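Home | About Us | Programs | Resources | FAQ | Contact

Frequently Asked Questions: Robots and Everyday Chores

The Mavthorpe Center for Home and Workplace Automation receives many inquiries from households, care providers and small manufacturers. The answers on this page reflect the position of the Center as of its most recent review in March.

Can I buy a robot today that will do my housework?

Not as a single machine. Robots that vacuum, mop or mow are sold widely and perform one task within a limited area. A general household robot that can clear a table, fold laundry and load a dishwasher without supervision is not a product the Center is able to recommend at this time.

Why are factories so far ahead of homes?

A factory can be arranged to suit the machine. Parts arrive in the same position, the lighting does not change and people are kept at a distance. A kitchen offers none of these conditions. Even within factories, tasks such as bagging mixed goods, routing wire and sorting returned items are still done largely by hand.

What did the Center's chore review cover?

The review covered 35 chores, divided between the home and the shop floor. Each chore was attempted by an arm fitted with a two-position gripper under the Urnico control package. A chore was rated "ready" if it was finished without human help in at least 88 percent of attempts. Eight chores met that standard. Most of them involved moving a rigid object from one known place to another.

Which chores gave the most difficulty?

Soft items, clear items and items that change shape when touched. Bed linen, plastic bags, cling film and power cords were all rated "not ready." Three chores were withdrawn before rating on the advice of our safety officer. All three involved hot liquids.

Does the rating mean that a robot can never do the task?

No. A rating of "not ready" means that the task was not performed reliably enough for unsupervised use. Several of these chores were completed on individual attempts. Readers should treat a short demonstration video with the same caution, as it may show one attempt out of many.

Will robots replace our cleaning or packing staff?

The Center does not forecast employment. Employers who took part in the Montes pilot used robots for lifting and carrying, and assigned staff to inspection, sorting and final packing. No participating site ran a cleaning shift without staff present.

Why is something as simple as a plastic bag hard to pick up?

A can with a cap keeps its shape, and a robot can plan its grip in advance. A thin plastic bag has no fixed shape. Its creases reflect light, its outline is different each time it is put down, and a grip on one fold may raise only that fold while the remainder stays spread on the table. A person corrects for this by feel. Most grippers in current use have little or no sense of touch.
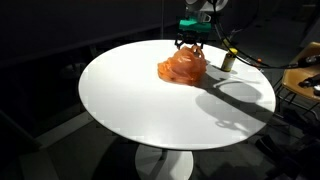

Is it safe to have a robot arm in the home?

An industrial arm should not be installed in a home. Arms intended for use near people limit their speed and force, but they still require a clear working area and a stop control within reach. Children and pets should be kept out of that area whenever the arm has power.

How may I take part in a future review?

Households and businesses may suggest chores through the Clisent portal. Suggestions received by noon on Friday are considered the following week. Please state the objects involved, the surface on which they rest and how often the task is done.

Reader Comments (3)

Hậu Lâm
Thank you for listing the failures as well. We run a small packing line and bags are exactly where our own trial stopped. Boxes were fine from the first morning.

Severino Arroyo
Was folding towels scored separately from bed linen? My mother's care home does a great many towels and very few sheets.

gardengate
I would settle for one that empties the dishwasher. Plates only, I can do the cutlery myself.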